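Gandbridge Releases Update to Two-Arm Planning Software

2023-09-13

The Gandbridge Laboratory for Robot Software has released a new version of Candberg, its motion planning package for pairs of robot arms. The update is available to partner institutions as of today and will be opened to all registered users in November.

Candberg computes the movements of 2 arms in a single plan, so that neither has to stop and wait for the other to clear the shared workspace. The new version adds a grasp module for long, thin objects such as flower stems, tubing and cable. Earlier versions treated every item as a closed box, a method that left large areas around a stem marked as blocked and caused the planner to reject many safe paths.

Development was led by Aslı Sarıgül and Yiğit Gezer of the laboratory's planning group. The test set consists of 404 recorded sorting and handover tasks, many of them carried out with flowers. Wrist camera views are used to estimate the direction of the stem and the free space on either side of the grasp point. When the estimate falls below a set confidence level, the software requests a second view before either arm moves.

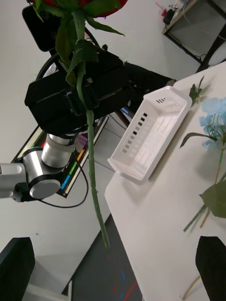

Kelly Haslam welcomed the new module but asked that the laboratory publish the failed plans along with the successful ones, noting that users at Hidwood had spent more time tracing rejected paths in the previous version than writing tasks of their own. She added that error messages should name the link or cable that caused a plan to be refused.

The laboratory confirmed that a log viewer responding to this request is in preparation. It will store the last 60 plans for each workstation and show the collision check that ended each failed search.

Planning now runs on a standard 32-core workstation. Existing task files remain valid, although sites using custom gripper models must export them again before installing the update. Instructions are included in the release notes.

Training for partner institutions will be coordinated by Tarık Tuncer. Requests for access should be sent to the laboratory's software office.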